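Ticket 267 -- Tabletop whiteboard, red marker not coming off clean
Product: Gastine small whiteboard, black frame, stands on two pegs
Opened by: Fasil Sisay
Handled by: Rigoberto Espinoza, Lozano supplies desk
Status: closed
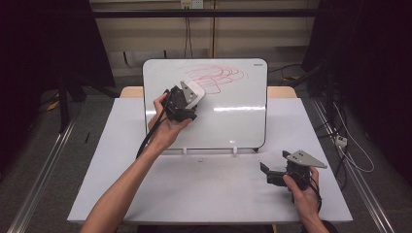
Red marker on the small board, eraser pad left of the scribbles.

8:50 am, Fasil Sisay
Small white board, black frame, the one that stands up on the table by itself. Red marker leaves a pink haze after erasing. Black and blue come off fine. Red needs a bunch of passes and even then I can see the loops if I get down low and look sideways. Dry erase marker, not permanent, checked the barrel twice. Need the board back in use today if posible.

9:05 am, Rigoberto Espinoza
Hi Fasil. Few things
- which brand of red
- how long was the ink on there before wiping
- what has the board been cleaned with before, if anything
- is the pad old or new
Please don't use alcohol on it yet. Want to know what's on the surface first.

9:20 am, Fasil Sisay
Red is Didumia, chisel tip. Out of the 16 pack, opened in February. Ink was on maybe a minute for the test scribbles. The old stuff sat overnight, that's the worst haze. Cleaned with whatever spray was under the sink, label is gone, smells like lemon. Pad is white, rounded, not new. Looks ok to me but I haven't washed it ever. Is it supposed to be washed??

9:35 am, Rigoberto Espinoza
Yes wash it. Lemon spray is my first suspect, a lot of those are furniture polish and leave a film. Pad picks up the film plus old ink and puts it back down.

Try in this order, stop when it works:
1. Damp cloth, plain water, whole face of the board. Dry with a second cloth.
2. Wash the pad, drop of dish soap, warm water, squeeze until it runs clear. Let it dry all the way.
3. Fresh red scribble in one corner, wait 2 minutes, wipe with the dry pad.
4. If still pink, go over the mark with a black marker, wipe right away.
5. Lavau board cleaner, small amount on the cloth. Not on the board directly, it runs down into the frame.

Also hold the top edge when you wipe. Those stand on little pegs and pushing hard on one side walks the board back across the table.

10:40 am, Fasil Sisay
Did 1. Cloth came away kind of yellow and greasy. So, polish I guess.
Did 2. Water was gray for a long time. Gross. Pad is on the heater.
Walking thing is real, mine creeps toward the back edge. Put a strip of shelf liner under the pegs, helps.

1:15 pm, Fasil Sisay
Pad dry. Did 3. Much better -- one pass gets most of it, second pass gets the rest. No pink on the new scribble. Overnight stuff still faintly there from the side. With the light on the lower half it's hard to tell what's glare and what's haze, had to turn the board to check.

1:30 pm, Rigoberto Espinoza
Good. Do 4 on the old marks only. Cap the red between tests, those chisel tips dry out quick.

1:55 pm, Fasil Sisay
Did 4. Old loops gone except one bit near the top. Used the Lavau on that, tiny bit, gone too. Rinsed with water after, dried it. Wiped the table as well, there were crumbs of dried ink from all the erasing.

2:10 pm, Rigoberto Espinoza
Great. Closing as cleaner residue + dirty pad. Board is fine, no replacement needed. Wash the pad when it starts to smear and get rid of the lemon spray or at least put a label on it. I can add spare pads to your next order, let me know how many.

2:12 pm, Fasil Sisay
16 please, we have other boards. Spray is in the trash. Thx

2:14 pm, Rigoberto Espinoza
Added. Ticket closed.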